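Clearing the garden table in one trip

I love eating outside, even in a cold snap with coats on, but the clearing up used to take me six trips. Now it takes two! Bowls are the place to start, and if yours are all the same shape you're already halfway there.

Scrape everything into one bowl first, then wipe the rest with a bit of kitchen roll. Nest them one at a time and give each a little turn as it goes in, so it sits level and doesn't jam (jammed bowls are a pain to prise apart at the sink).

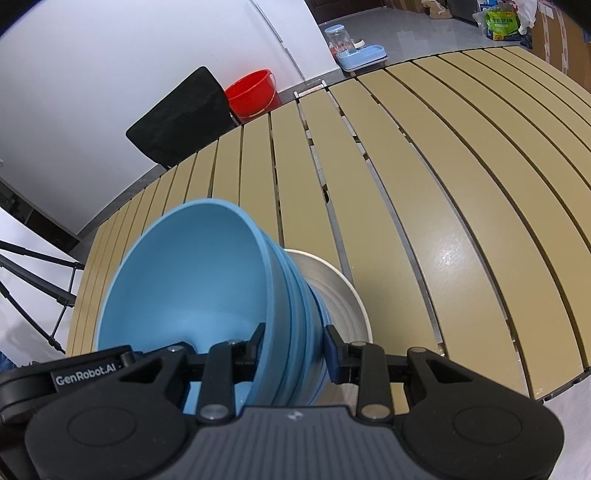 Light blue bowls nested together on the slatted table.

Next, pick the stack up by its sides, low down, and keep your other hand free for the door. Glasses go on a tray, cutlery goes in a jug. Lovely and quick!

Then do the table itself. Crumbs love the gaps between the slats, so run an old pastry brush along each one before you get the cloth out. I do this every time from November onwards, when damp crumbs turn to paste overnight.

Adeel Warraich wrote in to say he uses a washing-up brush for the gaps. I've tried it and it's brilliant on dried rice.

Updated 26/12/2024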